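Andell Seed Library: progress report, May

Packets lent since the last report: 2,327. Packets returned with seed in them: 12. We remain a library in spirit.

The Akanda branch now opens on Sunday, which has doubled its visitors and its questions about tomatoes. Wanason is still waiting for shelves – the third delivery date has passed quietly.
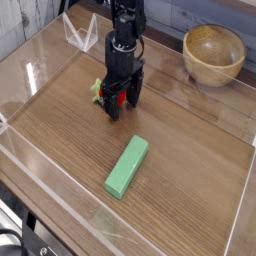
Spending is within budget, apart from envelopes. We ask to move 100 dollars from signage to envelopes.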